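Besus cell, Andusville
Weekly check of the hand-held gripper, with comments
Form 432, 14th December

Before the check
Gripper disconnected: yes
Tabletop cleared of work pieces: yes
Counter reading written down: yes, 1434 cycles

Body and cable
Cable free from cuts: OK
Plug seated fully: OK
Handle tight: OK. I tightened one screw a quarter turn.
Comment: please use the short key for this screw. The long one touches the cable.

Movement
Opens and closes without a catch: OK, tried 20 times
Return spring: OK, but slower than in March. The Primix grease is nearly finished, please order.

Finger pads
Same height on both sides: OK
Pad edges: worn, see comment
Loose material: yes, at the bottom of the left pad
Threaded insert in bracket: in place
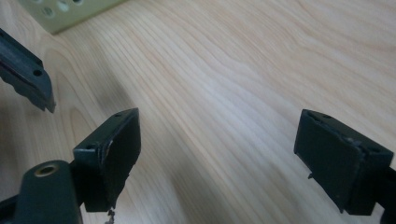 Fragkou asks if the pads can stay on until the next check, as the new set needs 7 days to arrive. My answer is yes for light parts only. The ragged strip must be cut away before use, and if the left pad becomes more worn at its edge, the gripper must be taken out of work.

Result: passed with remarks
To do: order one pair of pads, order grease, repeat the pad check after each shift.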